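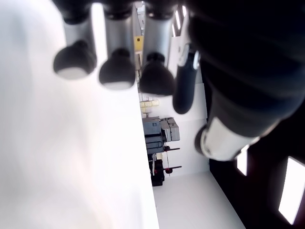

Hand module bench notes: the Grukex wrist-view kit

The September parts shipment included a loaner set from Grukex: two multi-finger hands, a pair of wrist-view cameras, mounting rings and a license key for the recording software. Several readers have asked whether the kit is worth considering as an upgrade to a two-arm humanoid that currently runs parallel grippers. We have had it on the Wendholm platform long enough to give an interim answer.

What is in the box

Each hand ships assembled, with the drive electronics inside the palm and a single cable out at the wrist. A ribbed cover protects the back of the hand and is held by a clamp at the ring. Swapping a cover takes a few minutes and one hex key. The cameras come with a short bracket, a locking connector and a printed calibration target. Arm adapters are extra and have to be ordered by arm model. The Wendholm adapter was in stock; the Friesen adapter was not, and the lead time quoted to us kept moving.

The documentation is a 89-page PDF, most of it devoted to the message protocol. Mechanical drawings are at the back and are complete. The quick-start section assumes the older firmware and gives the wrong port number for the left hand. Use the number printed in the appendix.

Camera placement

The bracket sets the camera close in, looking past the palm toward the fingertips. Coverage of the fingers is good. The lens is wide, so a large part of the room comes along with them, and anyone planning to train on this footage should decide early whether to crop. We kept the full view for the first recordings and cropped in software later.
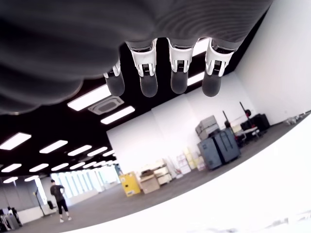

Wrist view from under the palm, with four fingers hanging down and the room behind.

Exposure is the weak point. The automatic setting tries to serve the ceiling lights and the work surface at once and does neither well. On a white tabletop the surface clips long before the dark palm cover shows any detail. Fixed exposure fixes most of this, but the value has to be written to each camera separately and is lost on a power cycle. A startup script is the obvious answer. Grukex support sent us one on request; it ought to be in the installer.

Time stamps are applied on the host, not in the camera. With both wrist streams and a head stream running, we measured offsets that were small but not constant. For slow tabletop work this does not matter. For anything involving a catch or a fast handover it would.

Handling trials

Our routine test is a capped water bottle laid on its side. It is a cheap object and a demanding one: clear walls, bright reflections, a curved body that can roll, and a cap that offers a very different grip from the shoulder. A depth camera gets little from it. The operator ends up relying on the wrist view and on finger contact readings.

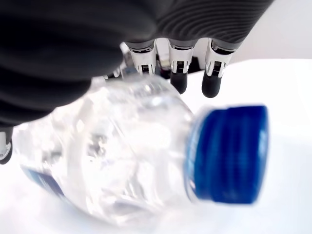

Fingers above the shoulder and neck of the test bottle.

The contact readings are usable after taring. Drift over a morning is low enough that we tare once per session and again after a cover change. Finger speed is adequate. The thumb has the best range of any hand we have mounted at this price, and a side approach to a lying bottle is possible without turning the forearm over. The default grasp presets are less impressive — the cylinder preset closes the little finger early and tends to push a light object away. We rewrote it with a delayed close and saved it under a new name. Presets are plain text files, and editing them is painless.

The Lornia hand, which we reviewed last year, remains the simpler product. It has fewer joints to tune and a quieter drive. It also has no camera option, and its thumb is fixed.

Service and cost

The pair with cameras lists at $3,000 per month on lease, with a minimum term of 2 months. Replacement covers and fingertips are billed separately. Grukex rates the finger tendons for 2,000 hours before inspection. We are nowhere near that figure and have no opinion on it. The service plan covers return shipping in one direction only, so check the terms before signing.

Recommended setup order

1. Mount both adapters with the arms powered down, and torque the ring screws in a cross pattern.

2. Route each wrist cable along the inside of the forearm with enough slack for full elbow travel. Let the remainder drop over the near edge of the table.

3. Write the fixed exposure values to both wrist cameras and confirm them in the status page.

4. Tare the fingers with both hands raised and clear of any surface.

5. Set the test object between the hands. A shallow bowl with the bottle lying inside makes a good second stage once the flat-table version is reliable, as the rim limits the approach angles.
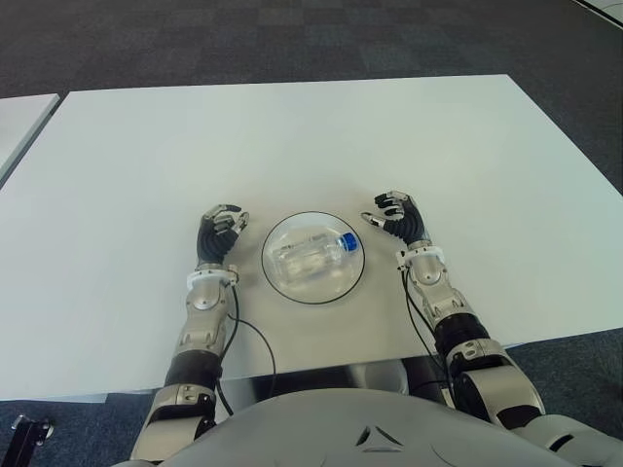
6. Record a short run from the head and both wrists, then check the three streams for offset before starting a long session.

7. Save the preset files and the calibration together. The software does not link them, and restoring one without the other produces a hand that closes slightly off target.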